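Search this manual

Prakley Member Farm Registry
Section 4: Enrolling a New Parcel

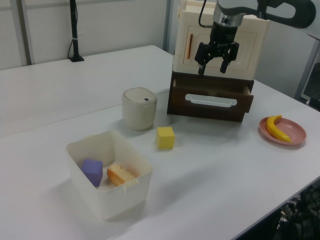
Figure 4. Small cabinet with orange door handle.

1. Sign in and select Parcels, then Add Parcel.
2. Enter the county, the acreage, and the name of the operator.
3. Attach a signed copy of the lease or deed.
4. Select Submit. A parcel number is issued on the next screen.

Note: Leased land must be renewed each March.

Caution: Do not enroll one parcel under two operators. Report errors on Form 366.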